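Teaching a wipe task by hand vs. remote

wristy_biz
14 May 2019
So I've been showing our arm how to wipe up spills, and I'm torn. Pushing it around by hand feels great, but my wrist pressure gets baked into every demo. Over the Wako remote I'm slower and clumsier, but the recordings look cleaner to me. We're at 458 demos and the goal is 1,000. Which would you stick with?

gritpad
Remote, all day. If you can't do the wipe through the remote, the arm doesn't have what it needs to learn it either.

Drarnenness
Nah, disagree. You feel contact by hand. Remote people press way too hard and never know it. I'd do the first few hundred by hand!

wristy_biz
Ha, okay, a split vote. My gripe is the small stuff, drops near the tape and right up beside the green container. I keep going back over those spots.

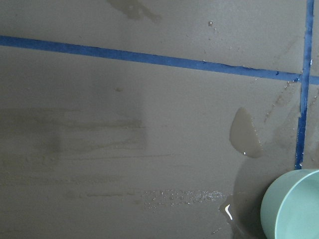
gritpad
Then do short demos, five seconds or so, one puddle each. Long ones teach it to dither.

Drarnenness
Short ones I'll agree with. Still by hand though. And log the force, Radden's old scripts can do that.

wristy_biz
Didn't know that, will try it tonight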